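Meveck hand-held gripper kit: interim report to the Wibisono equipment fund
June. Prepared by Saskia Hinds, with bench notes from Femi Adeleke

Where we are

We are at the halfway point of the trial and I would not buy more of these yet. That is my view as of this writing, and Femi's is a little kinder. The fund asked for a progress report before releasing the second part of the money, so what follows covers what we have done with the kit, what we think of the vendor's claims, and what we would like to spend the remaining weeks on.

For anyone new to the file: the Meveck kit is a pair of grippers held by hand, with recording software and a subscription that turns recordings into training data for a robot arm. The sales pitch is that an ordinary person can pick the grippers up, do a household job, and produce data as good as what you would get by driving the robot remotely. Gullari, the reseller, puts it more strongly than that in the brochure. We were asked to find out how much of it holds up on table-setting work before the group commits to a larger order.

Work done so far

Setup took longer than the one morning we had planned. The table and cabling were fine. The trouble was software: the license server refused our first account, and Gullari's support desk sent us the same PDF twice before Suryani Lumbantobing got someone on the phone. I have asked for the lost time to be credited and have had no answer.

Since then we have recorded 77 takes of the plate task. Of those, 54 passed the vendor's own quality check. The rest were rejected, mostly with the message "pose confidence low," which tells the operator very little. Femi went back through the rejects and could match most of them to moments when a marker plate was turned well away from the camera. The manual gives this one sentence.

The task itself is simple: white plates, a striped mat, two hands. We chose the two-handed version on purpose. Picking up a plate with one gripper is the demo every vendor shows, and we learn little by repeating it.

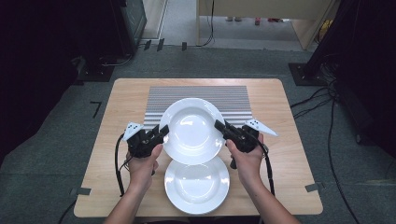

Two-handed plate lift over the mat, with a second plate in front.

Operators get the hang of the two-handed grip fairly quickly. What they do not get used to is the cables. Each gripper has one running off it, and every operator so far has brought it up without being asked. Syafiqah Teoh, who has done more takes than anyone, says she plans her arm movements around the cable first and the plate second. If that is true of other people, then the recordings contain a habit that has nothing to do with setting a table, and the robot will be taught that habit along with everything else. The brochure calls the kit "natural." I would like to see that word dropped.

What the vendor claims, and what we can say

Claim: no training needed. Partly fair. A new operator can grip a plate within a few minutes. Good takes are another matter. Syafiqah Setiawan's early recordings were nearly all rejected, and her later ones nearly all passed, with no change to the equipment in between. That is training by any normal use of the word, and it should be in the cost.

Claim: the data works on any arm. We cannot say. We have no results from an arm yet, and neither Gullari nor Meveck has shown us results on glossy tableware from an arm they do not sell. The two sample reports they sent used a wooden block and a sponge. I asked again last month and was sent the sponge report a second time.

Claim: the finger pads suit any household object. Doubtful. On a plate rim the pads hold well if the operator comes in square. Come in at a slant and the rim can rotate between the pads. Femi has 2 takes where this is plain to see – both passed the automatic check, which worries me more than the slip itself.

Claim: the gripper camera sees what the operator sees. No. It sees less of some things and more of others. Shiny tableware gives bright highlights in that view, and once the fingers are close to a plate they hide part of its rim. An operator standing over the table has no such problem, so they have no reason to hold back from a grip that the camera can barely make out.

Cost

The quote for continuing is 900 dollars a month for the software, on top of the hardware we already have. The subscription is where my main objection lies. Without it the grippers still record, but the files come out in a format only Meveck's tools can open. Fivgate, who quoted against them at the start, export to open formats at no extra charge. Their hardware was weaker and I am not arguing that we should have picked them. I am saying the fund should know that stopping payment would leave us unable to use recordings we had already paid people to make.

Suryani has asked Gullari for a one-time export right to be written into the contract. They said they would "look into it." I would treat that as a no until we have it on paper.

Plan for the rest of the trial

1. Repeat the plate task with the cables clipped to the operator's forearms, and compare the reject rate with the first batch.

2. Record a set of slanted approaches to the rim, check them by eye from the gripper view, and send Meveck every one that slips and still passes.
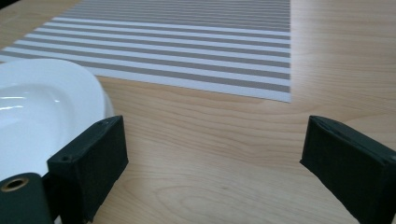

3. Get at least one short policy running on a real arm, using only our own takes. If this has not happened by the final report, the main claim will remain untested and I will say so.

4. Have someone outside the team score a sample of passed takes without seeing the vendor's marks.

Request to the fund

Please release the part of the second payment that covers operator hours, and hold the part meant for the subscription until the export question is settled. Femi would release both – he thinks the hardware is good enough that the vendor deserves some patience. His note is attached separately.

Questions about this report: Saskia Hinds, trials desk | © Wibisono | Back to top

Recent reports
Fivgate quote: comparison notes
Operator hours, first batch
Gullari support log
Plate task: how we score a take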